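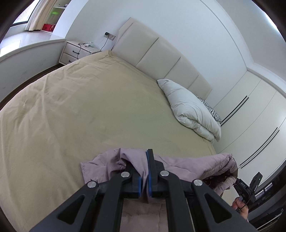
The Second Life of the Afternoon Nap

I came to napping the way a lot of people come to gardening, which is to say late and with a convert's zeal. For most of my adult life I thought of daytime sleep as something for toddlers, cats and people with the flu. Then I spent a September in a hill town called Flidel, where the shutters come down after lunch and don't go up again until the heat has let go of the street, and I have not been the same since.

The first few days I fought it. I walked around looking for an open shop and found a dog asleep in the doorway of the bakery and a fan turning in the window of the hardware store. By the fourth day I gave in, lay down at 2:30 with the window cracked, and woke up at three with the feeling that someone had gone through my head with a broom. I ate an apricot standing at the sink. I have rarely enjoyed a piece of fruit so much!

What I love about the nap, now that I've been at it a while, is how much there is to know. Night sleep is a big dumb boat that carries you off whether you steer it or not. A nap is more like a kayak. You can tip it over. Go too long and you surface at dusk with a seam printed on your cheek and no idea what year it is. Go too short and you've only lain there listening to the refrigerator. My own sweet spot is 21 minutes, a number I arrived at by fooling with a kitchen timer for most of a winter, and I'd never try to push it on anyone else. My sister-in-law swears by an hour and a half. My downstairs neighbor closes his eyes in a parked car for the length of one side of a record and comes back whistling.

The body helps you along, too. Most of us sag a little in the early afternoon, lunch or no lunch. For years I answered that sag with coffee, and then answered the coffee at midnight by staring at the ceiling. If you've had the same arrangement, you might try lying down for a week and see how your evenings go. (People who already have trouble sleeping at night are usually told to go easy on naps, and that's worth listening to.)

There's a small business to all this now, naturally. Plunero, a café I visited two summers ago, keeps 3 curtained alcoves at the back, past the coat hooks, and you book one by writing your initials on a chalkboard. They bring you a glass of water and tap on the wood when your time is up. I went in skeptical and came out having slept like a stone through a delivery of bottles. Trokine, a lending library in an old mill building, went further and set aside a whole reading room where dozing is allowed, with long benches and a rule against phones. The sign on the door says 89 people can fit, and I'd pay good money to see it full.

You don't need any of that at home, though. You need a place to be flat, or nearly flat. I've had wonderful naps on a porch glider, on a rug, on a pile of life jackets at a lake. The couch is the classic, and it has the advantage of feeling temporary, so you don't sink into it for the whole afternoon. The bed is riskier and more delicious. I stay on top of the covers with my socks on and a light throw over my knees, and that seems to tell some back office of the brain that we're not staying long.

Light matters less than people think. I used to black everything out, and now I like a bit of day coming through, the sort that moves on the wall when a truck goes by. Sound is more personal. Ball games on the radio work on me like a charm, provided I don't care who wins. Đinh, a tiny noodle shop under my old apartment, ran its exhaust fan from noon to four, and when it closed for good I had to learn to nap all over again from scratch.

And then there's waking up, which deserves more respect than it gets. Don't leap. Lie there for a minute and let the room come back. I like to keep something small and pleasant waiting: a peach, a walk to the mailbox, the next chapter. In Flidel they came out onto the steps with wet hair and little cups of coffee and talked across the street to each other, and by five the whole place had the mood of a second morning. The bus I took down the mountain at the end of that month had 600 switchbacks, or it felt like it, and I slept through the middle of them with my forehead on the glass.

If you're starting out, pick a day when nothing is due. Eat lunch a little earlier than you normally would. Set a timer, put it across the room, and take your shoes off.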